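Workshop Tips: Bench Setup Notes from the Moynihan Open Day

The June open day at the Moynihan building in Flistwood had 19 stations. Most were conveyors and packaging. The one worth the drive for anyone with a home workshop was the Cenel bench, where a two-armed robot handles cut flowers and other soft items on a tabletop. The robot costs more than a house extension. The habits used to run the bench cost very little, and most of them carry over to a garage or a kitchen counter.

Demonstrations ran on the hour and lasted 43 minutes with questions. The notes below come from two of them.

Clear the surface first. The operators take everything off the table that is not part of the job. A plain, single-color top makes a dropped screw or a leaf easy to find. Brown kraft paper taped over a bench gives a similar result at home. Replace it when the creases start catching small parts.

Hold a bundle at the narrow part. A bouquet is wide at the blooms and wide again where the stems fan out. Grip where it narrows and keep pressure off the petals. The same applies to paint brushes tied in a bunch, dowels, and loose cable.
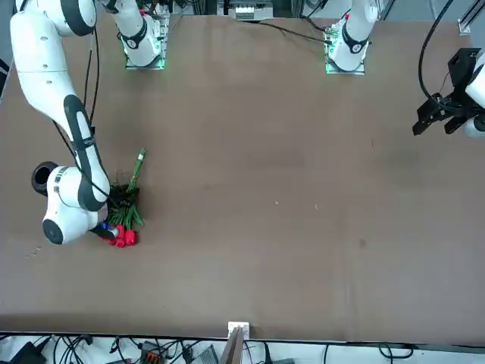

Reading time: 3 minutes

Tulips are a fair test of a light grip. The stems are soft and bruise under a tight rubber band. For carrying them by hand, wrap the middle of the bunch in paper and hold the wrap. Lay the bunch on its side with the heads clear of the table edge. Cut the ends with a sharp knife on a board, not with dull scissors, and put them in water as soon as they are cut.

Run cables along the moving part. On the Cenel arms a black cable follows the outside of the links down toward the wrist. A cable that travels with the arm needs slack at each joint and a fixing between joints. The same layout suits a swing-arm lamp or a shop vacuum hose on a boom. Use hook-and-loop ties. Zip ties pulled tight will cut into the jacket over time.

Leave the floor for last, but do it. Power blocks and connectors at floor level collect dust and get kicked. Mount the power strip to the underside of the bench or to a back leg. Label both ends of every cord.

Fix the base before adjusting anything else. Each arm stands on its own mounting plate, and the plates sit at the far edge of the table. A vise or drill press on a bench that rocks will never hold a setting. Check the bolts with a wrench once a season.

Mark where things go. One operator said the bench is set out the same way before each run. Painter's tape corners on the bench top do the job for a sewing machine, a miter box or a stand mixer.

The Rernix handout from the next station lists a bench load of 300 pounds for its folding frame. The frame was not on show, so no comment on it here. Parking is behind the building and the side door is the quicker way in.

This site uses cookies to remember your settings. Accept | Manage preferences

Contact | Copyright Flistwood Workshop Notes | Back to top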